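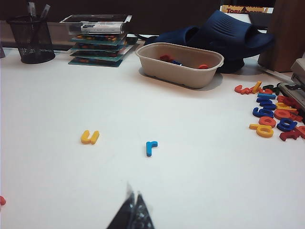 Ticket 341: Trodulico fingertips drop or miss thin foam parts, Pinex fingertips don't

Opened by Refilwe Jacobs. Assigned to Ekaette Ekwueme. The Flellstead arm has been running the letter sort with two sets of fingertips, and the results don't match. With the Pinex tips fitted, the arm picks foam letters from the table and puts them in the tray without much trouble. With the Trodulico tips fitted, same controller, same program, it closes on nothing or pushes the part ahead of it. The letters that matter most for this ticket are the ones lying alone, like the yellow "u" and the blue "r" out on the open part of the table, with no neighbor to confuse the detector. If the arm misses those, I don't think the pile at the right has anything to do with it.

**Setup**

- Arm: Flellstead, bench unit
- Controller: Osagie, stock settings except approach speed
- Camera: wrist mount, same bracket for both sets of tips
- Parts: foam alphabet letters, lowercase
- Target: molded-pulp tray

**What I expected**

The Trodulico tips are longer and narrower, so I expected them to do better on small letters and a bit worse on wide ones.

**What happens**

Misses on everything flat. Letters that are tilted or resting on another letter are fine. The gripper reports "closed, no part" and the arm goes back to the start pose.

Totals so far:

| Tips | Attempts | Placed in tray |
|---|---|---|
| Pinex | 702 | 702 less the two I stopped by hand |
| Trodulico | 341 | 249 |

Yes, the attempt count is the same as the ticket number. It's a coincidence.

---

**Ekaette, first reply**

Can you tell me if the misses are short (tips stop above the letter) or off to the side? Also send the tool offset from the Osagie config. If you swapped the tips and kept the old offset, the longer tips should hit the table, and you'd see a contact stop in the log. You don't mention one.

**Refilwe**

No contact stops. The offset was changed when I swapped. I used the length on the Trodulico drawing.

I ran it slowly on a letter "o" and watched from the side. The tips come down over the letter and stop above the table. When they close they catch the top edge of the foam and ride up over it. So short, and centered well enough left to right.

**Ekaette**

Then the offset is too long. Please measure the tips from the mounting face instead of using the drawing. There are two versions of that part and the drawing on the download page only covers the older one.

**Refilwe**

Measured with calipers. The tips are 3 mm shorter than the drawing. Changed the offset and ran 100 attempts on single letters only. 91 placed.

Better, but still behind Pinex. The nine that failed were all picks where the wrist turned before coming down.

**Ekaette**

That sounds like the camera transform and not the tips. Did the bracket come off during the swap?

**Refilwe**

It came off. You can't reach the rear screw on the Trodulico mount with the bracket in place. I put it back against the same stop and didn't recalibrate.

**Ekaette**

Recalibrate, please. The stop sets the bracket along one direction only. It can still turn slightly before the screws are tight. A small angle won't show when the wrist is square to the table, and it shows up once the wrist rotates.

Steps for the Osagie controller:

1. Home the arm and clear the area under the wrist.
2. Put the calibration board flat on the table and tape two corners.
3. Run the hand-eye routine from the service menu, using the long version.
4. Save under a new name. Don't overwrite the Pinex file.
5. Restart the controller. It keeps the old transform in memory until you do.

**Refilwe**

Done. Skipped step 5 the first time and got the same numbers as before, so that step is worth putting in bold somewhere. After the restart I ran another 100 on single letters. 99 placed. The one failure was an "l" that the detector read as two parts.

Then I ran the pile. Trodulico is a little better than Pinex there, mainly for letters lying close together. The narrow tips get in between them. Pinex tends to bring a second letter along.

**Ekaette**

Good. The "l" is a detector problem, so please open a separate ticket for it and attach the wrist image from that pick.

Before I close this one, please rerun the full Trodulico set with the new offset and transform. The 249 in the table shouldn't be used for the comparison. Leave it in the ticket but mark it as taken before calibration.

**Refilwe**

Will do. The rerun is set up for this afternoon at the same approach speed. I'm also swapping the Pinex tips back on afterward, with a fresh calibration, so both sets get the same treatment.

**Status:** waiting on rerun

**Cause:** tool offset taken from outdated drawing; camera bracket refitted without hand-eye calibration

**Still open:** longer screwdriver for the rear mount screw, so the bracket can stay on during a tip change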